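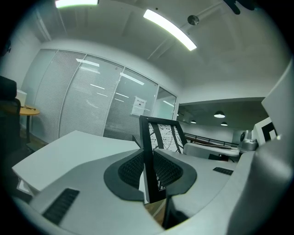

Small round pedestal table rocks every time I set something on it

Posted Jul 7, 2022 by Rafferty Park

Print | E-mail | 13 comments | 2 shares

Hi everybody, I've been reading this site for ages and have finally run into something I can't sort out by searching, so please bear with me while I explain.

I have a little round wooden table, a warm orangey brown on top, on one dark metal pedestal leg. It came from a secondhand place over in Cutstead and I love it more than a side table probably deserves. It lives in the same room as a long white table where I do my sewing and bills and everything else, and the round one is meant to be the place for whatever won't fit on the big one. A notebook, a box of odds and ends, my coffee if I'm feeling brave.

The trouble is that it rocks. Not wildly, but enough that a full mug leaves a ring, and I've been babying it ever since we moved into this place in June. The floor is wood and I've already tried turning the table a bit at a time to find a better spot. That helped for a day or two and then I must have nudged it while sweeping, and back it went. I also tried folded cardboard under the base. It works until it squashes flat, and then I'm down on my knees again folding another piece.

My brother-in-law thinks the leg itself is bent and says to get rid of it. I really don't want to! When I hold the leg still with one hand and push on the top with the other, I can feel the top move a tiny bit. When I hold the top and push with my foot down at the base I think I feel something there too, but by then I'm standing like a flamingo and don't trust my own judgment.

So, two questions I guess. How do I figure out which part is loose? And is there something better than cardboard that won't scratch up the floor? I have a basic screwdriver set, a wrench that may or may not fit anything, and plenty of patience. The whole table cost me 10 dollars, so I'm not looking to spend a fortune on it.

Thanks so much in advance, and sorry for the novel.

Answer from brophy_backporch

Oh, I have been exactly where you are, flamingo and all. Please don't throw it out yet.

Take everything off, lay an old blanket on the floor and turn the table upside down so it's resting on its top. Now you can see what you're dealing with. On most of these there's a metal plate screwed to the underside of the top, and the leg is fastened to the plate one way or another. Go around the plate and snug up each screw by hand. If one of them just spins and never gets tight, the hole is stripped, and that could well be the movement you're feeling.

For a stripped hole, pull the screw, put a little wood glue on a couple of toothpicks, push them in, snap them off level, and leave it overnight before the screw goes back. I know it sounds like something your grandmother would tell you -- mine did -- but I have a hall table that's been holding up a heavy lamp on toothpicks for years now. Don't be tempted by a longer screw unless you've measured how thick the top is. I put one clean through a very nice piece of maple once and I still think about it.

While it's upside down, grab the base and try to twist it against the leg. If it turns, look for a nut or bolt in the center underneath. Sometimes it hides under a felt pad that you have to peel back. Tighten that and try again.

Then stand it up and check it on the floor. If the top and base are both solid and it still rocks, it's the floor or the base not sitting flat, and that's where pads come in. Thick stick-on felt is kind to wood floors. Put the same pad all the way around, then add one more layer on the side that lifts. Brush the dust off first or they'll slide right off by the weekend.

Let us know how you get on!

Answer from Grakatby

Bent leg is possible but I doubt it. Check with a level on the top and then turn the table halfway around in the same spot. If the high side moves with the table it's the table, if it stays put it's the floor.

Answer from prendix200

just put it against a wall, or shove it up next to the big table. mine wobbles too and I quit noticing

Update from Rafferty Park

Thank you all, this was so kind. I turned it over last night and there was a plate, with one screw spinning away just like brophy said. The toothpicks are in and I'm leaving it alone until tomorrow -- no peeking. The nut at the bottom took maybe half a turn, and wouldn't you know, the wrench fit. I've got felt pads on the shopping list either way.

E-mail this page | Print this page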